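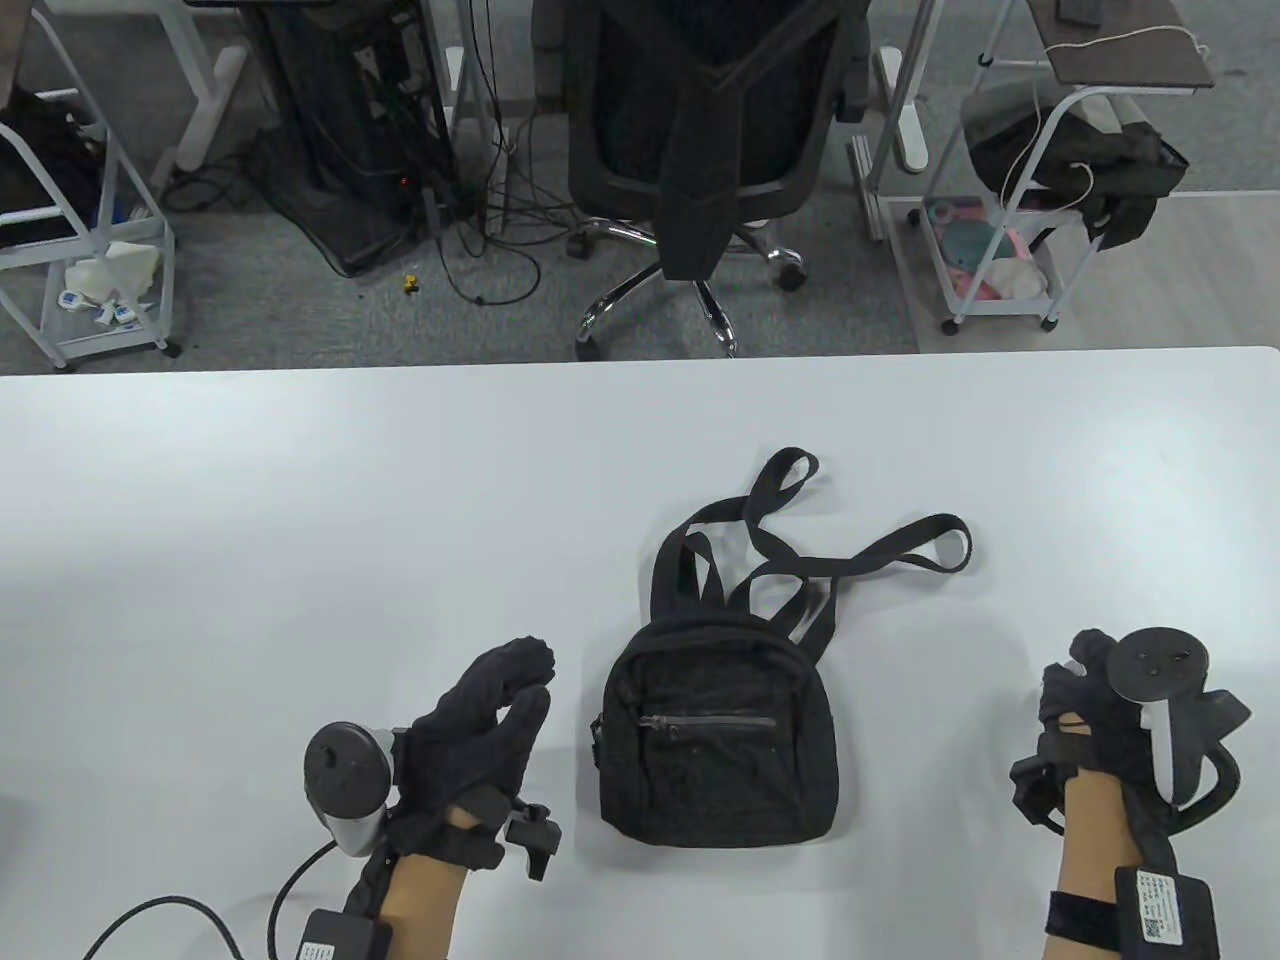
Briltham, June

Small bag season again, friends! I'm off to Fellholm on the early train and I've promised myself one little black backpack and nothing else. Front zip pocket, grab handle, two long straps that get into everything.

The front pocket is for tickets, lip balm and the 75 cent mints from the station kiosk. Lay the bag flat before you start and you'll find last winter's receipts much faster, trust me.

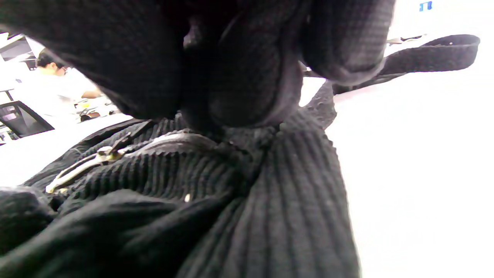
Knits are where I always come undone — they're the cosiest thing to travel in and the greediest thing to pack. Ribbed ones are the worst of the lot, all those thick ridges springing back the minute you let go. If yours has a metal zipper pull, tuck it to the inside of the fold so it doesn't snag the wool on its neighbour (ask my poor grey cardigan).

My limit is 2 warm layers, and I wear the bulkier one on the train even if I roast the whole way to Drerkthorpe.

Anyway, I gave myself 20 minutes for all this and it's now nearly ten at night, so the kettle's going on. Tell me your favourite thing to leave behind!

Recent posts
Getting pilling off an old jumper
Keskin wool wash, 400 mL bottle: my thoughts
A rainy afternoon in Drerkthorpe
Mending a split shoulder strap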